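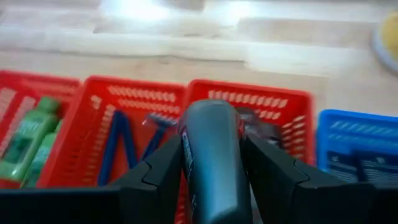 Sorting small stuff into baskets on a table, how do you decide what goes with what??

Posted Thursday, August 2, 2018 in Home & Storage

OK so quick one, I'm on lunch. We moved in December and there are STILL boxes. Bathroom stuff, kitchen stuff, whatever the last people left in the hall closet. I got a bunch of those plastic baskets with the slots in the sides, red and blue, and started laying them out on the dining table. One kind of thing per basket. Bottles in one, disposable razors in another, and so on.

Problem is I end up with a basket holding two razors and nothing else. Looks silly and takes up as much shelf as a full one. But if I mix, everything slides to the bottom and I'm digging at 6am. Also green bottles won't stand up, they just lie there, is that ok or will they leak?

Shelf is 30 inches wide and I can fit 4 baskets across, tight. Thanks in advance, sorry for typos

kaltton_kate

Do the one-kind-per-basket thing first, all of it, THEN merge. Don't merge as you go. I did that with a Purkus shelf unit and had to redo the whole thing twice.

Once it's all out you'll see what's tiny. Razors can go with anything else you grab at the sink, toothbrushes, floss, whatever. Put the razors in a cup or a cut down yogurt tub inside the basket so the heads aren't rubbing on stuff. Leave the little plastic covers on if you still have them. If there's kids in the house put that one up high.

Bottles lying down: depends on the cap. Screw caps, fine if tight. Flip tops I wouldn't, mine got pushed open by the bottle on top and went all thru the slots and onto the shelf. If they're too tall to stand, put a folded washcloth under and check after a day. Or pick a shelf with more headroom, I moved one board up a notch and that fixed it.

Color: use it. Red = bathroom, blue = kitchen, something like that. People in the house remember a color, they do not read labels. Mine don't anyway.

slotted_spoon118

agree with above but you need less baskets imo. i had way too many and it was just clutter with walls

guno_st_apt4

Measure the baskets at the RIM not the bottom. The rim sticks out. I bought a set going by the base size and the last one wouldn't go in, had to turn it sideways.

For the table part, do it in one go if you can. I left mine out "overnight" and we ate dinner around it for a week, plate on one end, baskets on the rest. Set a timer. Anything without a home when it rings goes in one basket, and you look at that one next weekend.

Small things falling thru the slots, line the bottom with shelf paper. Cut it a bit small or it curls up the sides. Wipes clean too if a bottle dos leak.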